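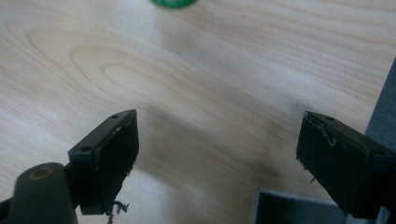
The table, mostly. Note the swirl.

I have cleared the table. I'd like that entered in the record somewhere, and since my family has shown no interest in keeping one, it's going here.

We bought it in July, two apartments ago, from a man named Maximiliano Domínguez who was moving to Carkisell and wanted it gone by dinnertime. He asked for 304 dollars. I never found out what the four was for. I offered 300, he thought about it for a long time with his arms folded, and then he said 304 again, and I paid it, and he helped me carry it down to the van in complete silence.

What I liked was the grain. It has these long ovals, one inside the other, stretched out sideways like a lake on a hiking map. Pale wood, a few tan streaks wandering off to the right, no drama. I stood in his dining room and pictured myself drinking coffee at it and looking at the ovals. I have owned the table ever since and I believe I've seen the ovals 11 times.

The rest of the time it has been under things. Mail, naturally. The good scissors, which live on the table so that everyone knows where they are, and which are never there. A bag of returns for a store that closed. Tadeo's 2,000 piece puzzle of a harbor, which occupied the whole left half through most of the winter and made us eat like airline passengers, elbows in. He finished the sky and lost interest in the boats. I understand this completely but I did want my elbows back.

My mother-in-law, Hortensia, has a rule that a table should be bare by bedtime. She told me this at our table, over a stack of catalogs, holding her plate in her lap.

So this week I did it. It took 36 minutes, and most of that was standing in the hallway holding an armful of stuff and looking for another flat surface. (The top of the dryer is now a problem. I'll write about the dryer when I'm stronger.) Then I wiped it down, going with the grain the way Phyllis Pearce next door taught me, then against the grain where the jam was.

And it looks good! It's smooth, the light lies on it nicely, and the swirl is right there where I left it. I called everyone in to see. Tadeo asked where he was supposed to do his homework.

You'll notice something small and green up at the top edge of the picture. It looks like a cap, or a lid. I don't know what it goes to. I've checked every bottle in the refrigerator and they're all dressed. It can't be thrown out, obviously, because whatever it belongs to will surface the minute the trash truck turns the corner. For now it stays on the table.

There's a coupon next to it as of this morning.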